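Ticket 1519: Demonstrations rejected at import, Jemik cell
Product: Clandura Teach (remote control)
Priority: Normal
Status: Awaiting customer
Opened: 3 March 2021

Reported fault
The customer is teaching a mug-sorting task by remote control. Of 111 demonstrations recorded in February, 40 were rejected at import with the message "wrist stream out of step". The joint data for both arms is complete.

Action taken
The import log was examined. All rejected files were recorded after the Gilusine update. In each, the wrist pictures trail the joint data, by up to 15 frames. The customer was asked to restart the recording service before each set and to supply one wrist view and one view of the whole cell.

Further action
The operator should hold both arms still at the start of each demonstration until the recording light shows. Rejected files must not be deleted, as Palamarchuk support may be able to realign them. The ticket will remain open until a fresh set has been imported.

Attachments

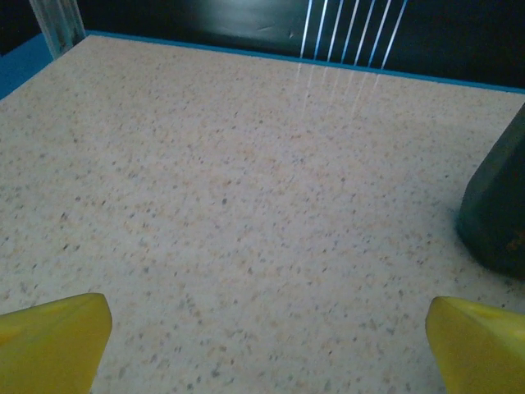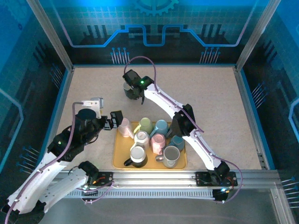 First attachment: wrist view, gripper open. Second attachment: whole cell, both arms, mugs on and beyond the tray.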